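Malinowski Community Kitchen
Interim progress report to the Evmont Fund
Reporting period: second quarter of grant
Submitted August 10, 2026

Purpose of the grant

The Evmont Fund supports the Malinowski Community Kitchen in teaching basic food preparation to adults who are setting up a household for the first time or returning to cooking after illness. The grant covers equipment, teaching materials and part of the coordinator's hours. This report covers the second quarter and should be read with the work plan agreed at the outset.

Activity to date

The introductory course is now running in its revised form. Participants begin with choosing, sorting and storing vegetables, and move on to washing, peeling and cutting in the later sessions. Attendance for the quarter stood at 384 places taken out of 470 offered. Most of the unfilled places fell in the early afternoon, and the fall timetable has been adjusted to move two of those sessions to the evening.

The first session remains the one most often praised in the written feedback. Several participants reported that they had never been shown how to set out a work surface before starting to cook, and that doing so had made cooking at home less hurried.

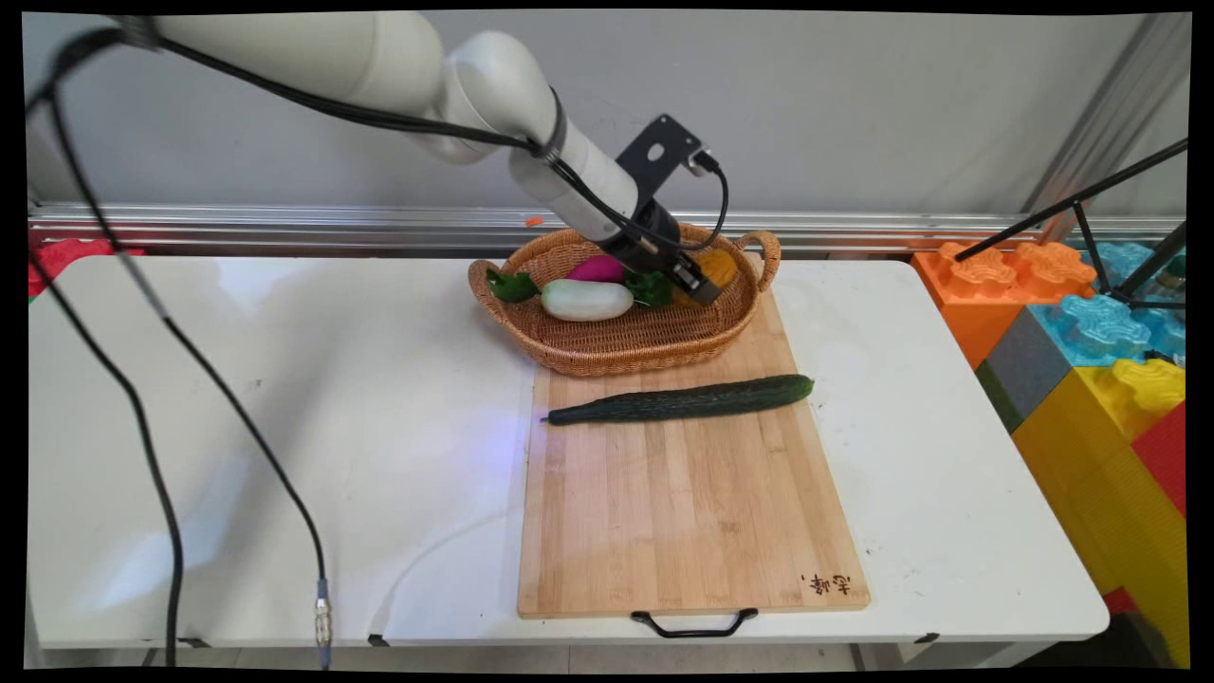

Spending on equipment remains within the approved limit. The largest single purchase was a set of cutting boards, followed by storage containers and replacement peelers. The equipment policy adopted in the spring asks for plain, sturdy items of the sort participants could reasonably buy for themselves – a bamboo board and an oval wicker basket with a handle at each end, for example, with the vegetables gathered in the basket and the cucumber laid out in front of it on the board. Of the 2,000 dollars set aside for small equipment, 30 dollars remains, and no further purchases are planned under this heading.

Matters arising

Delivery of the printed course booklets by Drurnow was later than agreed. Two groups worked from photocopied sheets in the meantime, and the booklets have since been handed out to both. The supplier has confirmed a new schedule for the second printing.

The storage cupboard promised under the lease with Mornunix has not yet been fitted. Course materials are being kept in the office, and this has limited the space available for one-to-one meetings. A fitting date has been requested in writing.

Next quarter

The knife skills sessions will be extended by one week at the request of participants. A short session on planning meals for one person will be added on a trial basis, and its results will be included in the next report. No change to the budget is requested.

Assunta Costa
Program Coordinator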